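Pimitard shoe packing - gallery

Pictures and notes from the two-arm packing work. Put together by Jonatan Hovland, 28 March 2025. More going up in April when the second batch is through.

Quick background for anyone landing here from the project list. We want one policy to pack a pair of shoes into a box, tissue and all, with no scripted steps in between. Training is on teleoperated demos only, 113 of them so far for the shoe task, plus the older Mimita set (about 4000 short grasps, mixed objects) for pretraining. Method is called Ostunum. Write-up is half done, dont ask.

Shoes are a pain. Stiff sole, soft collar, shiny toe that throws the depth off. Grasping by the heel opening came out best in the demos - operators drifted to it by themselves, we never told them to. First shoe goes on its side, on the tissue.
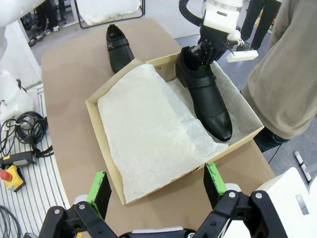
Tissue was the bit we expected to fail and it did, at first. The early policy treated every fold as an edge and kept stopping short. Fixed mostly by varying how the paper is crumpled between demos and by adding the wrist views as input. Before that it only had the overhead one.

Results so far, 12 trials per condition:
Ostunum with pretraining - 9 full packs
Ostunum, shoe demos only - 5
Overhead view only - 3

Small numbers, we know. Full pack means both shoes in and the tissue not torn. Lid is not part of it yet.

Most failures are on the second shoe. The first one takes up more room than the policy seems to think, and the second ends up perched on the rim. Magnusson (our placement scorer) catches that nearly every time, so a retry step is the obvious next thing to try. Wont be in the first paper tho.

Still to do: other box sizes, laces, boots if we can find a pair that isnt too heavy. Also want to see if the heel grasp carries over to trainers, where the collar is padded and alot softer.

Demos and trial logs will be shared once the file naming is sorted. Same page, further down.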